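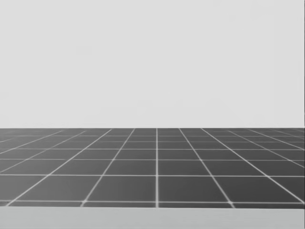 Can I use the Hanex home hearing check if I have a cold?

Wait until your nose and ears feel clear. A stuffy head can dull the low tones, and your chart may look worse than your everyday hearing.

Print this page | E-mail this page

Hanex Home Hearing Check
Section 6: Your First Check

Welcome to the fun part! Your headphones are charged, the Hanex app is on your tablet, and you're ready to see your own hearing chart for the first time. The whole check takes 20 minutes, and most of that is just sitting still and listening.

CAUTION: The Hanex check is a screening tool and does not replace an exam. Do not use it if you have ear pain, fluid or blood coming from the ear, or a new feeling of spinning. If you lose hearing suddenly in one or both ears, get medical care the same day.

Before you start

1. Pick the quietest room you have. Turn off fans, the TV and the dishwasher. A refrigerator hum two rooms away is fine. One in the same room is not.

2. Take off glasses, earrings and hearing aids. Tie back long hair so nothing sits between your ear and the cushion.

3. Stay away from loud sound beforehand. If you've mowed the lawn or been to a concert, leave the check for tomorrow.

4. Open the app and tap Room Sound. The Parnholm meter on the screen listens to the room for 30 seconds. Green means go. Yellow means you can go on, but the softest tones may be skipped. Red means the app will not start.

Note: If the meter stays red in a room that seems quiet, take the tablet out of its case. Some cases cover the microphone. 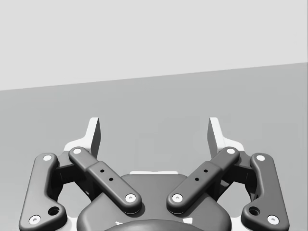
Fitting the headphones

5. Find the raised dot on the left cup. Left cup, left ear – it matters a lot here, as each ear gets its own line on the chart.

6. Slide the headband all the way open, set the cups over your ears, then close the band until it rests on the top of your head. The center of each cushion should sit right over the ear canal.

7. Tap Fit Test. You'll hear a low buzz on the left and then on the right. If one side sounds thin, shift that cup forward a little and tap again.

CAUTION: Never turn up the tablet's volume to make up for a poor fit. The app sets its own level, and changing it by hand will spoil the results.

Running the check

8. Sit with your back to the screen if someone is helping you. If you're on your own, lay the tablet flat and close your eyes between tones.

9. Tap Begin. Press the hand button each time you hear a tone, even a very faint one. Let go as soon as it stops. Some tones are so soft you'll wonder if you made them up – press anyway! The app plays silent gaps too, and it allows for a few wrong guesses.

10. The right ear goes first. There are 6 pitches for each ear, from a deep hum up to a thin whistle. A chime tells you when it's time to change ears.

11. If you need to cough, swallow or answer the door, hold the button down until you hear two beeps. The check will pause and then repeat the last tone.

Note: Ringing in your ears (tinnitus) can hide a tone of the same pitch. Choose Pulsed Tones under Settings and the tones will come in short bursts, much easier to pick out.

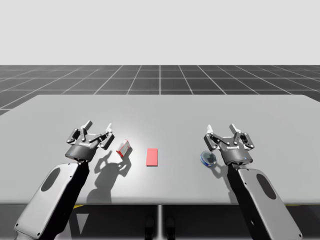
Reading your chart

12. Tap Show My Chart. Pitch runs from left to right, low to high. Loudness runs from top to bottom, with the softest sounds at the top. Marks near the top are the ones you want. The right ear is drawn with circles and the left with crosses.

13. Look for gaps between the two lines. If the app shows a blue flag, one ear needed clearly louder tones than the other. Please take the chart to an audiologist or your family doctor.

14. Tap Save. Mulligan storage keeps your charts on the tablet only. To share one, tap Send and choose the Tekach format for a clinic or PDF for yourself.

Note: Error 216 means the hand button lost its connection. Hold it close to the tablet, press it twice, and the check picks up at the last ear completed.

Repeat the check once a year in the same room, with the same headphones. Seeing two charts side by side is when this really gets interesting!

Next: Section 7, Cleaning the Cushions

Contact Hanex Support | Copyright Hanex. Revised 31/01/2025 | Back to top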